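## 4.3 Comparing gripper fingers with the two-block test

Use this test whenever you change fingers on the Probert gripper, or when you want to compare it with the Grimel. You need one light blue block, one pink block and a clear white tabletop. Finish the controller set-up in section 4.2 first.

1. Open the gripper fully and raise the arm well clear of the table.
2. Load program 677 on the controller. Check that the name of the mounted gripper shows on the start screen.
3. Set the grip force to 15 percent. Both grippers must run at the same setting or the results can't be compared.
4. Place the blocks on the table within reach of the arm, apart or stacked, as the run sheet says.
5. Check both camera views. Each block must be visible in both before you start.
6. Run the program 40 times per gripper. Write down every dropped block and every stack that falls.

> **Caution:** Keep your hands off the table while the arm is enabled. Press Hold before you straighten a block. 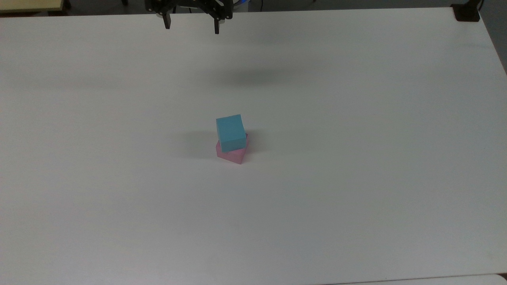 Head view with the blue block on the pink one; in the side view that follows, the two are apart and the gripper is down at the blue one. 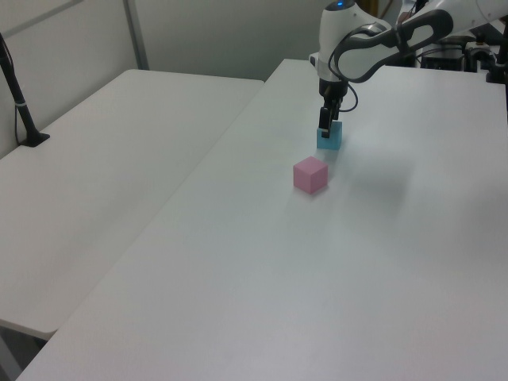
Beat Strebel wrote back on the draft of this section that 15 percent was too low for the Grimel. With the ribbed fingers he lost the block on the way up in 6 runs, and at a higher setting he lost none. He would rather see each gripper tested at its own best force, with both numbers on the sheet. Tomemitz has kept the single setting for now – if you want to try it his way, do a second full set and mark it "own force."

**Scoring.** A stack counts as good if the top block stays up after the fingers open and the arm has moved away. A twisted or shifted top block still counts. Note the shift in the remarks column, as it often points to one finger touching before the other.

**Note:** Skondonska controllers with the older firmware reset the grip force when the gripper is swapped. Go back to step 3 after every swap.

If the fingers touch at different times, go to section 4.4, Centering the fingers.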